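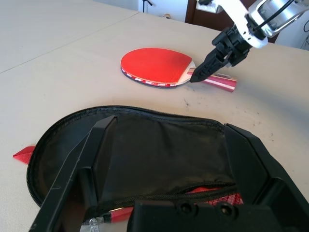 Table tennis is coming back to Prollton this Saturday, and everyone at the Gwilliam Hall is thoroughly looking forward to it. The club folded a good few winters ago, and people have been asking after it ever since — in the post office, at the bus stop, practically everywhere you go!

There will be 5 tables to play on and over 80 bats to borrow, so you needn't own a thing to come along (though if you have an old favourite tucked away in a drawer, do bring it and give the rubber a gentle wipe first). Complete beginners are every bit as welcome as those who once played for the Jistard league side, and there'll be tea and cake all afternoon.

Doors open at two o'clock. The first 30 people through them play free, and after that it's a pound each, with the money going towards new nets.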